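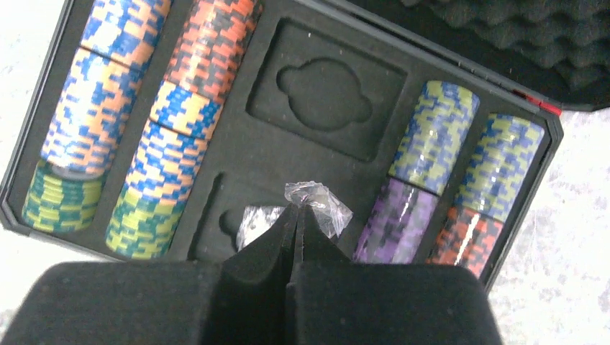 The case, open on the bench. Black foam in the lid, chips in their channels.

Sorting chips in a case by colour or by value?
Home Games > Chips and Cases

zarins_k
Member
Good evening to all. English is my third language, so please excuse if I choose a wrong word.

I bought this case second-hand, with the chips already in it. The seller told me it is a Plelton case but I did not find the name on it, so I cannot confirm. The tray is black and moulded, with long channels, and the chips lie on their sides. The lid has the foam with the bumps, like the bottom of an egg carton.

My problem is the order. As you see, the same peach, white and blue chips are in more than one place. The red and orange ones are in a long stack, and after them comes a short stack of the yellow-orange. The green ones ended up in a short stack at the end of a channel. When we play on Tuesday evening I spend the first part of the night looking for colours, and my brother-in-law is already eating all the chips of the other kind.

My questions are two. Should each channel have only one colour, even if it is then not full? And do you put the dividers between colours, or only at the end of a channel?

I paid 640 for everything, including a cloth for the table which I will not discuss because it has a stain.

mudgee_flush
Regular
One colour per channel, mate. Always. If it's not full, stick a bit of foam in the end so they don't roll around in the boot of the car. Nice set, I like the blocks on the edges.

bommont_ray
Senior Member
I disagree with the above. One colour per channel is fine for a set where all the colours are equal, and hardly any set is. You will have far more of your small values than the big ones. Sort by value, smallest at the handle side, and let a colour run over into the next channel if it must. I have done it this way with my Bommont set since April and I can deal out starting stacks in the dark.

mudgee_flush
Regular
In the dark? Remind me not to play at yours.

zarins_k
Member
Thank you both. Ray, what do you do when the colour which runs over meets another colour in the same channel? This is exactly my trouble. At first glance the peach and the yellow-orange are neighbours and under a yellow lamp they look for me almost the same. I gave somebody the wrong ones last time and he was not in a hurry to tell me.

bommont_ray
Senior Member
Divider between them, every time. A piece of cardboard cut to the size of a chip works. Or never put two similar colours next to each other. Put your green between the peach and the yellow and the trouble is gone. And change the lamp.

tram_stop_9
New Member
I keep mine in racks of 100 and only use the case for carrying. Got the racks from Trendix, they're clear so you can see what's what. The case lives under the couch.

mudgee_flush
Regular
Racks are good if you have somewhere to put them. In a flat they're just more stuff on the shelf.

tram_stop_9
New Member
Fair enough, mine are on top of the fridge.

zarins_k
Member
I have no place for racks, I am sorry to say. The top of my fridge has already the bread maker.

I counted all chips yesterday evening, also those in a biscuit tin that came with the case. Together they are 263. This is a strange number and I think that some are missing, or maybe the seller mixed two sets. Is it a reason to ask for a part of the money back?

bommont_ray
Senior Member
Did the ad say how many? If it didn't, I wouldn't bother. For a home game with six people you can manage easily. My own collection is 2360 and I still use the same few stacks every week.

mudgee_flush
Regular
I'd ask. Worst he can say is no. But check under the couch cushions at his place first, that's where mine go.

zarins_k
Member
The ad said only "full case", so I will leave it. The man was polite and he carried it to my car.

I tried yesterday both systems. With one colour in each channel, as mudgee_flush says, I did not have enough channels, so the green and the yellow-orange had to share. With the system of Ray everything went in, but I had to cut a lot of cardboard and my scissors are not good. I think I will stay with the values, and the green will be in the middle as a border.

One more small question, if it is permitted. The foam in the lid leaves some dark dust on the top chips. Do you wash the foam, or change it?

tram_stop_9
New Member
Don't wash it! I did and it came apart in the laundry sink. Vacuum with the brush end, low setting.

mudgee_flush
Regular
Or lay a bit of felt over the chips before you shut it. I've got an old piece of green felt in mine, cut with kitchen scissors, looks terrible.

bommont_ray
Senior Member
Felt sheds too, depending on the colour. I would go with the vacuum.

zarins_k
Member
I will try the vacuum first and write here on the weekend how it went.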